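# Wesness repair and sorting table opens for the autumn 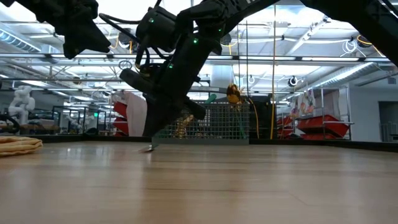
What happens to the odds and ends that come in at the bottom of a donated box?

They get sorted at the long table in the back room at Wesness, put with others of their own kind, and offered to anyone who can find a use for them.

That has been the arrangement since the Paewai reuse centre took on the old shop unit, and from September the sorting table will be open to visitors every afternoon from two o'clock until half past five. It is a very welcome bit of news for those of us who have been popping our heads round the door all summer hoping to be let in for a rummage!

The table has become something of a favourite with regulars. It has a light wooden top with a good gloss on it, the sort of surface that shows every fingerprint but makes it wonderfully easy to spot a small shiny piece of metal that would vanish in a moment on carpet. Larger things go straight through to the front shop, so what ends up on the wood tends to be the little stuff — hinges, brackets, hooks, curtain rings, the odd mystery fitting that somebody's grandfather kept in a tobacco tin for forty years and never threw out.

Soft things are folded and kept to one side, and a grey wire-mesh basket stands at the far edge. The centre asks visitors to leave folded bundles as they find them, please, and to ask at the counter if they would like something opened out for a proper look.

Paewai says 1569 items passed through the back room between January and the end of July, and 799 of those have already gone on to new homes. The rest are being kept for the autumn, when people start thinking about jobs indoors and the shelves in the front shop get busy again. Small metal pieces are priced at 50p each whatever they happen to be, which has led to some very happy faces among people restoring old cupboards and to a fair amount of friendly discussion over what one or two of the pieces might once have belonged to.

The other change for the new season is the matching board, paid for with a £161 grant from the Ultmont neighbourhood fund. If you are missing a single drawer handle, or you have one good hinge and need its partner, you can pin up a drawing or a snapshot with the measurements and the centre will keep an eye out. Cards stay up for a month and can be renewed by simply writing the new month in the corner. Do put your measurements in millimetres if you can, and say whether the colour matters, as plenty of fittings come in the right size and the wrong finish.

Donations can still be dropped off in the mornings between ten and noon. Metal, fabric and wood are all gratefully received, but the centre can't take paint, batteries or anything with a plug. It helps enormously if small parts arrive in a bag or a jar with a lid, and if sets that belong together are tied together, even with a bit of string.

The back room is reached through the side door on the Zirura Lane side of the building, where there is a ramp and space to leave a pushchair. Children are welcome at the table with a grown-up. There is no need to book, although groups of six or more are asked to ring the shop beforehand so that a few extra chairs can be brought through.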